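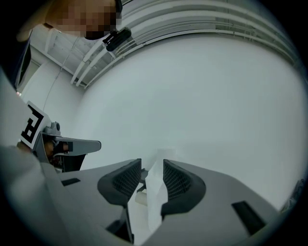 Grasp width is the quantity most often logged wrongly in demonstration data, and this section covers how to recover it. A controller that reads only the distance between the fingers cannot separate a closed hand from a hand holding something thin, and a controller that reads only motor effort cannot separate a thin object from a stiff linkage. Soft material makes both problems worse. A crumpled piece of tissue or paper standing between two mesh-faced jaws, pinched lightly at its base with the jaws spread apart above it, has no single width. The estimator has to be told which height on the finger the number refers to. In these notes width is always measured at the contact height, h, and written w(h).

7.1 Inputs

The Skiter logger writes two streams per gripper: wrist camera images and tool pose. Pose comes from visual odometry, corrected by the square fiducial marker whenever another gripper's marker is in view. Finger width is not measured by any sensor. It is inferred from the images in post-processing. Students who worked with the Baneo arm in May should note that its encoder field does not exist here, and scripts that expect it will fill the column with zeros without raising an error.

7.2 Estimating w(h)

Step 1. Undistort the image with the fisheye model. Do not use the pinhole model, even near the center. Finger pads sit close to the lens, and the residual error there is larger than the signal.

Step 2. Segment the two pads. The pad mask is reliable when the inner surfaces have texture and unreliable when they are in shadow.

Step 3. Fit a line to each inner edge and intersect both lines with the plane at height h. The distance between the intersections is w(h).

Step 4. Smooth over time with a median filter before differentiating. Differentiating first produces spikes that the policy will learn as closing commands.

Translucent objects cause trouble in Step 2. The pad edge shows through the material at reduced contrast, and the segmenter moves the boundary inward. In the Ovthorpe set, 443 of 1,000 hand-checked images had this fault on at least one finger. Brahim Amrani's fix is to hold the last confident edge until confidence returns, with a limit on the hold time. It is enabled by default in the course code.

7.3 Two-gripper episodes

With two operators or two hands, each camera sees the other tool for part of the episode. Those marker detections give the relative pose between the grippers directly. Use them as constraints in the pose graph, one per detection, and weight each by reprojection error. Reject detections where the marker is viewed at a steep angle, where the pose solution has two minima close in cost. If the relative pose flips sign between consecutive images, the wrong minimum was chosen.

7.4 Exercise

Run the Apaza pipeline on episode 2 twice, once with edge hold disabled and once with it enabled. Plot w(h) for both runs on the same axes. Mark every interval where the curves differ by more than 2 mm and state which step of 7.2 is responsible. Submit the plot and the config file. Khải Khổng will take questions on the pose graph; questions on segmentation go to the course forum.

Revised October 10, 2018.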